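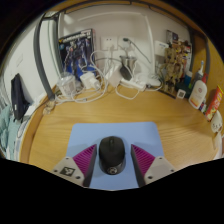

4. Laying out the desk top

Do this section after the desk is assembled and pushed back to the wall (section 3). You will need a soft cloth, the cable ties from bag C, a pencil and the felt pads. Allow 20 minutes if everything is already unpacked.

4.1 Before you start

1. Switch off and unplug anything that is already on the desk. Unplug at the wall first, then at the device.

2. Take everything off the top and wipe it with a barely damp cloth, following the grain. Dry it straight away. Do not use spray polish. It leaves a film that stops a mouse pad from gripping.

3. Check that the back edge of the top is parallel to the wall. If you have skirting boards, the desk will sit a little forward of the wall. Leave it there and do not trim the desk or the skirting.

4. Make sure you can reach the wall outlets with the desk in place. On the Ustwood the outlets should be above desk height. If yours are below it, see 4.6.

CAUTION: Do not run a cord between the back edge of the desk and the wall where the desk can press on it.

4.2 Placing the mouse pad

The pad goes near the front edge, on the side of your mouse hand. Most people set it too far back and end up with their forearm off the desk.

1. Sit in your usual chair at your usual height. Let your upper arm hang, bend the elbow and put your hand down on the desk. Mark that spot lightly with the pencil.

2. Centre the pad on the mark, long side parallel to the front of the desk.

3. Put the mouse on the pad with the buttons pointing to the wall. Move it to all four corners of the pad. Your elbow should stay beside you. If it swings out, bring the pad in closer.

4. Rub out the pencil mark.

Note: A fabric pad with a rubber base may lie curled for the first day or two. Turn it face down overnight with a heavy book on top. Do not iron it.

Note: If the mouse has a cord, leave enough slack for it to reach the front corners of the pad. The cord should run away from you toward the back of the desk, never over the front edge.

4.3 Power strip

1. Lay the power strip lengthwise along the back of the desk, close to the wall, with the sockets facing up. Put it on the side nearer the outlet it will use, but not directly under it.

2. Plug the strip into the wall outlet. Let the cord drop to the desk in a loose curve. A cord pulled tight will work its plug out of the wall over time.

3. Plug in the things that stay put first: monitor, lamp, speakers. Use the sockets farthest from you for these. Keep the near sockets for chargers.

4. If a charger block covers the socket beside it, move it to the end of the strip. Two large blocks should not be squeezed side by side.

CAUTION: Never plug one power strip into another. If you have run out of sockets, use the second wall outlet.

CAUTION: Keep blankets, bags and clothing off the strip and off any charger block that is in use. Blocks need open air on all sides.

4.4 Charger blocks and cables

White cables are hard to tell apart once they are in a heap, so sort them before you tie anything.

1. Unplug one cable at a time from its charger and follow it by hand to the other end. Put a paper label on both ends. Write the name of the device, not the type of plug.

2. Put aside any cable that has no device. These go in a container (4.5) or out of the room.

3. Stand or lay each charger block where its label can be read. Leave a finger's width between blocks.

4. Gather the spare length of each cable into a flat loop a little longer than your hand. Tie it in the middle with one tie. Do not wind cable around the charger block. The cable fails first at the point where it leaves the block.

5. Lay the tied loops in a row behind the chargers. Cables you use every day, such as a phone cable, stay untied with the free end toward the front.

6. Anything on its own stand with a thin cable should be set down last, so that its cable lies over the others and can be lifted out without disturbing them.

Note: Do not tie power cords and loose charging cables in the same bundle. You will have to cut the whole lot the first time you need one of them.

4.5 Small containers and display items

1. A clear plastic container with a lid is the best place for adapters, spare ties and short cables. Keep it at the back, within reach of your free hand. The Tulletti insert tray (sold separately) holds three containers of this kind, but any clear one will do.

2. Boxed items such as model kits and games can stand upright against the wall. Set the box on its long or short edge, whichever is steadier, and lean it back slightly. Put a felt pad under each front corner if it slides.

3. Do not stand a box in front of an outlet. Leave 18 cm clear to the side of each outlet so a plug can be gripped and pulled straight out.

4. Keep drinks on the opposite side from the power strip. If you only have one free side, use the floor or a side table.

5. Bags can hang beside the desk, provided the straps do not cross the desk top. Hang them so the bottom of the bag clears any cables.

4.6 Outlets below desk height

Feed the plugs down at the side of the desk, not behind it. Hold the cords to the rear leg with two ties, one at the top and one halfway down. If the strip will not lie flat after this, fit the Drirnitero cord tray under the top (instructions in the tray box). The tray is rated for the strip and its plugs only — do not store anything else in it.

4.7 Final check

Turn on the wall outlet and then each device in turn. After an hour of normal use, put your hand on each charger block. Warm is normal. If one is too hot to keep your hand on, unplug it and do not use it again.

Slide the mouse to the back of the pad and forward again. Nothing should catch. Pull gently on each cable at the front of the desk and see whether anything at the back moves — if it does, go back to step 4 of section 4.4 and give that cable more slack.

Repeat this check whenever the desk is moved, and retie the cables at least once a year.

Replacement ties and felt pads: quote part 70 for ties and part 18 for pads. Questions about this section go to Jui-lin Hsiao, customer guides.

Section revised 29th April. Continue to section 5, Fitting the drawer.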